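Plallport Harbor Tours Adds Evening Lighthouse Cruise for the Summer Season

PLALLPORT, April 2024 – Plallport Harbor Tours will add an evening cruise to its summer schedule, taking passengers past the Lundcombe breakwater and lighthouse before returning to the town dock at dusk.

The new trip will be run on the Iltora, a single-deck boat that joined the company's fleet in January after a winter refit. The work included new bench seating, a wider boarding ramp and a covered area at the stern. The cruise lasts two hours and carries up to 100 passengers.

"People have been asking us for a later sailing for years," said Amparo Miranda, general manager of Plallport Harbor Tours. "The afternoon trips fill up with families, and a lot of visitors don't get into town until after four."

The route follows the east side of the harbor, passes the ferry landing and the old grain docks, and turns at the lighthouse. Captain Ignacio Benítez will give a live commentary on the outbound leg. The return leg is left quiet, and drinks and light snacks are sold on board.

Tickets are $27 for adults and $20 for children under 12. Children under three ride free. Passengers who also book a room at the Kinoshita Inn on Front Street will receive a voucher for parking at the dock lot.

The evening cruise runs rain or shine, but may be canceled in high winds. Passengers on canceled trips can choose a refund or a seat on a later date. Dogs on leashes are welcome on the open deck.

Tickets can be bought at the dock office, 1513 Front Street, or by phone during office hours. Group bookings should be made at least a week ahead. 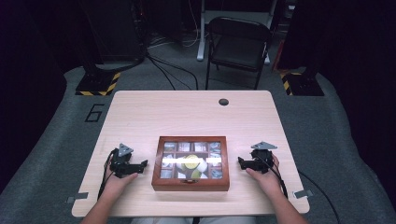 About Plallport Harbor Tours

Plallport Harbor Tours is a family-owned company offering sightseeing cruises, private charters and school trips from the Plallport town dock.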